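Draltumberg Slate 4 Review: Script Breakdown Software for Small Productions

Draltumberg Slate is a desktop program that reads a finished screenplay and turns it into breakdown sheets, a stripboard and a day-out-of-days report. Version 4 came out in November. I used it to prepare a low-budget feature set in Totness, with a script of 143 scenes and a shooting schedule of 17 days. The previous two films I scheduled were done in Justuleck, so most comparisons below are with that.

Import

Slate reads Final Draft files, Fountain and PDF. The Final Draft import was clean. Scene numbers, page eighths and A/B scenes all carried over, and omitted scenes kept their place in the order. The PDF import was worse. It read dual dialogue as action in six scenes and dropped the CONT'D markers, and it created two separate characters for a role whose name was spelled two ways in the draft. Merging them took one menu command. Justuleck makes you retag every scene by hand in that situation.

Tagging

Automatic tagging covers cast, props, vehicles, animals, wardrobe and set dressing. It produced 1422 tagged elements from the feature script. Cast and vehicles were nearly all correct. Props needed a full pass, as the program tags any noun that a character picks up, including "the hint" and "her courage." Wrong tags can be deleted across the whole script in one step, and the program keeps them deleted when you load a revised draft. Version 3 brought them back every time.

Custom categories are limited to 12. That is enough for a drama. A production with stunts, visual effects and picture animals will run out.

Each set can hold one reference picture, which prints at the top of its breakdown sheet. Large files are scaled down on import and the original is not kept, so hold on to your own copies.
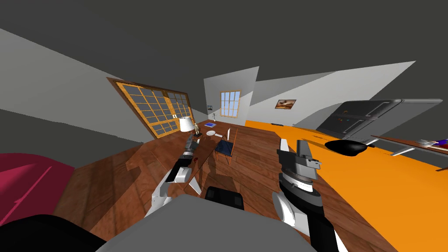
Simulated room with two robot arms, a wooden table and part of a magenta-red armchair.

Stripboard

The board is the best part of the program. Strips move without lag on a five-year-old laptop, and day breaks recalculate page totals as you drag. Conflicts show as a thin red bar on the strip. You can set cast availability, location windows and turnaround, but there is no rule for daylight hours. I entered sunset times as banners.

Valquíria Evangelista, the first assistant director on the film, worked from the same project file. Slate locks a board while one person has it open, so we took turns. Comments can be left on a locked board, and they show up as soon as the other person saves. Anyone who needs two people on a schedule at once should look elsewhere.

Reports

The day-out-of-days report is correct, including hold days and drop/pickup, which Justuleck gets wrong when a performer drops twice. One-line schedules print well on letter and A4. Call sheets are basic: one template, with fixed columns and no room for a map. We built ours in Bălan from an exported spreadsheet — the export keeps scene order and eighths, but drops the notes field.

Stability

Two crashes during prep, both while printing with a custom font. Autosave recovered everything up to the last strip moved.

Verdict

Slate 4 is a solid scheduling tool with an average tagging engine and weak call sheets. The license covers two computers and does not expire. Owners of version 3 should upgrade for the deleted-tag fix alone. Justuleck users with a show already in progress should finish it there, as Slate imports Justuleck scenes but not the board order.

Pros: fast board, accurate reports, clean Final Draft import
Cons: no shared editing, PDF import errors, single call sheet template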